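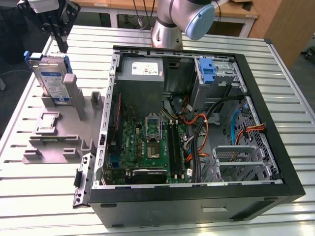 Testbericht: Kurspaket »Toledo« von Mutar im Projektkurs Robotik

Suche Suchbegriff eingeben Suchen

Seit dem Sommer arbeiten wir im Projektkurs Erell mit dem Kurspaket Toledo von Mutar. Das Thema ist die Demontage alter Desktop-Rechner mit dem Roboter. Der Kurs läuft an unserem Berufskolleg in der Oberstufe, Fachrichtung Elektrotechnik, und endet mit einer Vorführung und einer schriftlichen Dokumentation. Ich betreue ihn und habe das Paket beschafft. Der Stand dieses Berichts ist der 24. Februar 2025.

Toledo enthält keine Roboterarme. Man bekommt eine Teileaufnahme für den Arbeitstisch, einen Satz Greiferfinger, Befestigungsmaterial, die Ablaufsoftware mit Schullizenz und einen Ordner mit Aufgabenblättern. Arme, Tisch und Rechner zum Zerlegen muss die Schule stellen. Wer noch gar keine Robotik im Haus hat, ist mit dem Paket also schlecht bedient.

Preis und Lieferung

Bestellt haben wir im Juli über den Händler Junley. Das Grundpaket kostet 900 Euro, mit der erweiterten Lizenz und dem zweiten Satz Aufgabenblätter sind es 1.175 Euro. Wir haben die größere Variante genommen und würden heute vermutlich die kleine bestellen, dazu unten mehr. Ein Ersatzsatz Greiferfinger liegt bei 139 Euro. Das ist viel für zwei Metallteile und etwas Gummi, und wir haben ihn bereits einmal gebraucht.

Geliefert wurde in zwei Kartons. Im ersten fehlte ein Beutel mit Nutensteinen, Junley hat ihn ohne Rückfragen nachgeschickt. Die Rechnung musste einmal korrigiert werden, der Schulträger stand mit falscher Anschrift darauf. Eine Bestellung auf Rechnung ist möglich, Skonto gibt es keines.

Aufbau

Die Teileaufnahme wird auf eine Nutenplatte geschraubt. Unser Tisch aus Aluminium passte ohne Änderungen. Wer eine glatte Platte hat, braucht einen Adapter, den Mutar nur als Druckdatei anbietet. Auch die Aufnahme selbst ist gedruckt, in Grau, mit Pfosten, Schlitzen und vertieften Taschen. Die Oberfläche ist ordentlich, an den Kanten mussten wir an zwei Stellen nachschleifen.

Der hintere Schlitz ist für 3,5-Zoll-Festplatten gedacht. Sie stehen darin aufrecht, auch mit dem Kunststoffrahmen, in dem sie bei vielen Bürorechnern stecken. Das hat mich positiv überrascht, im Handbuch ist nur von nackten Laufwerken die Rede. Bei einem Rahmen mit seitlich abstehenden Federn klemmte es allerdings, und der Greifer zog beim Herausnehmen die ganze Aufnahme ein Stück nach oben. Mit einer zusätzlichen Schraube war das erledigt.

Weniger gelungen ist der hohe Pfosten vor dem Laufwerksschlitz. Er dient als Anschlag und zugleich als Referenz beim Einmessen. Leider steht er genau dort, wo man den Greifer gern tief heranfahren würde. Die Gruppen haben deshalb fast alle einen Anfahrweg von oben programmiert. Das funktioniert, dauert aber länger und ist in den Musterlösungen anders beschrieben.

Für das erste Einrichten sollte man vier Unterrichtsstunden einplanen. In der Anleitung steht eine Doppelstunde. Mit einer Gruppe, die bereits Koordinatensysteme und Werkzeugmittelpunkte behandelt hat, kommt man vielleicht in die Nähe.

Software

Die Ablaufsoftware läuft im Browser und spricht über das Netzwerk mit den Steuerungen. Man legt Stationen an, ordnet ihnen Posen zu und verbindet sie zu einem Ablauf. Wer will, kann jeden Schritt als Skript öffnen und dort weiterarbeiten. Genau so haben wir sie benutzt: Die ersten Wochen grafisch, danach fast nur noch im Skript.

Gut gelöst ist die Trennung zwischen Ablauf und Posen. Steht der Tower einmal anders auf dem Tisch, wird nur der Bezugspunkt neu aufgenommen, der Rest verschiebt sich mit. In der Praxis liegen unsere Gehäuse auf der Seite, mit der offenen Seite nach oben, und werden gegen zwei Anschläge geschoben. Die Abweichung beim Wiedereinlegen war so klein, dass wir für Laufwerke nicht neu einmessen mussten. Für Steckverbinder reichte es nicht.

Schlecht gelöst ist die Fehlerbehandlung. Greift der Greifer ins Leere, meldet die Software einen Abbruch und setzt den gesamten Ablauf auf den Anfang zurück. Ein Wiedereinstieg mitten im Ablauf geht nur mit der erweiterten Lizenz, und auch dort nur bei Stationen, die man vorher als Haltepunkt markiert hat. Das sollte in der Grundversion enthalten sein. In einem Kurs geht ständig etwas daneben, und jedes Mal von vorn zu beginnen kostet Zeit, die wir nicht haben.

Die Zwei-Arm-Betriebsart ist brauchbar. Arbeitsräume lassen sich als Quader sperren, ein Arm wartet dann, bis der andere seinen Bereich verlassen hat. Die Quader sind grob. Über einem offenen PC-Gehäuse liegen die interessanten Stellen eng zusammen, und wir hatten anfangs mehr Wartezeit als Bewegung. Eine Gruppe hat die Bereiche nach Arbeitsschritten umgeschaltet, was besser lief. Im Handbuch kommt diese Möglichkeit nur in einer Fußnote vor.

Die Aufgabenblätter

Der Ordner ist in drei Stufen gegliedert. Stufe eins behandelt Greifen und Ablegen mit Übungsklötzen, Stufe zwei Laufwerke und Speicherriegel, Stufe drei Kabel und das Mainboard.

Stufe eins ist solide und etwas trocken. Die meisten waren nach kurzer Zeit durch. Die Übungsblätter zum Greifpunkt sind die besten im ganzen Ordner, sie verlangen eine Skizze mit Maßen, bevor irgendetwas bewegt wird. Das habe ich für andere Kurse übernommen.

Stufe zwei ist der eigentliche Kern. Das Laufwerk wird aus dem Schacht geholt und in die Aufnahme gestellt. Wie schwer das ist, hängt vom Gehäuse ab. Kommt man von oben an den Schacht heran, gelingt es bald. Bei Modellen mit Verriegelung muss zuerst eine Kunststofflasche gedrückt werden, und dafür ist ein Parallelgreifer nicht ideal. Zwei Gruppen haben den zweiten Arm zum Drücken verwendet. Mutar schlägt vor, die Verriegelung von Hand zu lösen.

Die Speicherriegel waren schwieriger als gedacht. Die Halteklammern am Ende der Steckplätze lassen sich mit den mitgelieferten Fingern kaum fassen. Wir haben schmalere Spitzen gedruckt, die nach einigen Durchgängen brachen. Dabei hat auch der originale Fingersatz gelitten, weil eine Gruppe die Greifkraft zu hoch eingestellt hatte. Eine Begrenzung in der Software gibt es, sie ist ab Werk ausgeschaltet.

Stufe drei halte ich in der vorliegenden Form für zu anspruchsvoll. Kabel verhalten sich bei jedem Einlegen anders. In einem normalen Tower hängen Stromleitungen und Datenkabel in Bögen über dem Board, manche liegen quer vor den Stellen, an die man heranwill. Die Aufgabenblätter zeigen dagegen ein sauber aufgeräumtes Gehäuse mit zwei kurzen Leitungen. Wir haben die Kabelaufgaben zur Hälfte gestrichen und durch eine Dokumentationsaufgabe ersetzt: Welche Leitung geht wohin, welche blockiert welchen Zugang, in welcher Reihenfolge müsste man vorgehen. Die Ergebnisse waren gut, und für die Bewertung waren sie ergiebiger als ein halb gelungener Greifversuch.

Das Blatt zum Prozessorsockel ist knapp, aber richtig. Es geht um das Öffnen des Haltebügels und um die Frage, warum man den Prozessor nicht mit einem Metallgreifer anfasst. Wir behandeln es am leeren Sockel mit hochgestelltem Bügel. Als Übung zum genauen Anfahren ohne Berührung eignet sich das gut, die Gruppen können den Abstand mit einer Fühlerlehre nachprüfen.

Welche Rechner sich eignen

Mutar gibt »handelsübliche Desktop-PCs« an. Nach unserer Erfahrung sollte man enger auswählen:

– Gehäuse mit abnehmbarer Seitenwand, die ohne Werkzeug aufgeht
– Laufwerksschacht von oben zugänglich, wenn der Tower liegt
– keine Minigehäuse, darin ist für die Finger kein Platz
– möglichst mehrere Geräte desselben Modells

Der letzte Punkt ist wichtiger, als es im Handbuch klingt. Mit gleichen Geräten lassen sich Abläufe zwischen den Gruppen austauschen. Unsere stammen aus einem ausgemusterten Verwaltungsbestand. Datenträger sollten vor dem Einsatz im Unterricht gelöscht sein. Netzteile bleiben bei uns grundsätzlich eingebaut und werden nicht geöffnet, der entsprechende Hinweis steht im Ordner leider erst in Stufe drei.

Haltbarkeit und Support

Die gedruckte Aufnahme hat die Monate gut überstanden. Eine Tasche ist an der Innenseite ausgerieben, das beeinträchtigt die Funktion bisher nicht. Die Gummiauflagen der Finger nutzen sich ab und sind nur zusammen mit den Fingern erhältlich – an dieser Stelle ärgert mich der Preis wirklich.

Den Support von Mutar habe ich dreimal angeschrieben. Zweimal kam am Folgetag eine brauchbare Antwort. Die Anfrage zum Haltepunktproblem blieb länger liegen und wurde dann mit dem Hinweis auf die erweiterte Lizenz beantwortet, die wir zu diesem Zeitpunkt schon hatten.

Lohnt sich die erweiterte Lizenz?

Für die Haltepunkte ja, für den zweiten Satz Aufgabenblätter nein. Dieser enthält überwiegend Varianten der Stufe zwei mit anderen Maßen. Wer im Skript arbeitet, kann sich einen Wiedereinstieg auch selbst bauen. Eine unserer Gruppen hat das mit wenigen Zeilen gemacht, und die Lösung läuft inzwischen bei allen.

Bewertung

Teileaufnahme: gut, bis auf den Pfosten
Greiferfinger: ausreichend, Ersatz zu teuer
Software: befriedigend, Bezugspunkte gut, Fehlerbehandlung schwach
Aufgabenblätter Stufe eins und zwei: gut
Aufgabenblätter Stufe drei: nur mit Überarbeitung verwendbar
Lieferung durch Junley: in Ordnung

Ich empfehle das Grundpaket für Kurse, die schon Arme und einen passenden Tisch haben und mindestens ein Halbjahr Zeit mitbringen. Für eine AG mit einer Stunde pro Woche ist der Aufwand beim Einrichten zu groß. Wir setzen Toledo im nächsten Durchgang wieder ein, mit eigenen Blättern für die Kabel und eingeschalteter Kraftbegrenzung.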